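Best way to store play food so little kids will put it away?

Asked by Natália Pinheiro, 17 Feb 2005
Views: 1,822

We have a big mixed pile of play fruit and my two kids dump it all over the table every single day. I've tried drawstring bags and a lidded trunk and neither one lasted. What do you use?

Answer 1

Bags are the worst! Get a bin. Any bin.

Answer 2 (5 people found this helpful)

Oh, I love this question! Open plastic bins changed cleanup time at our house. Get one with handle slots in the short ends so a small kid can carry it with both hands, and skip the lid completely — lids are where ours always gave up. Rounded corners are great too, much easier to wipe out when something sticky gets in there.

Start with the bin empty on the table and let them put in one piece they really like. My son always picks the pear! 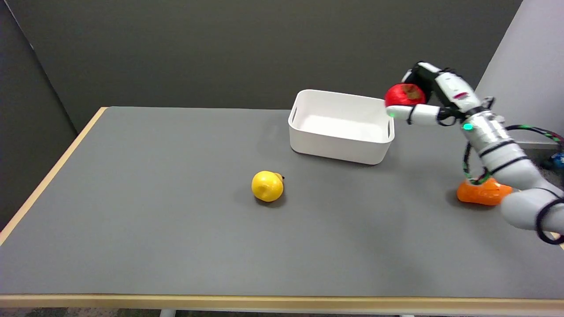 Answer 3

Agree with the open bin. We keep fruit in one and play dishes in the other, and on Fridays everything gets a quick wash in the sink. Make sure it's dry before it goes back in!
— Rodrigo Macedo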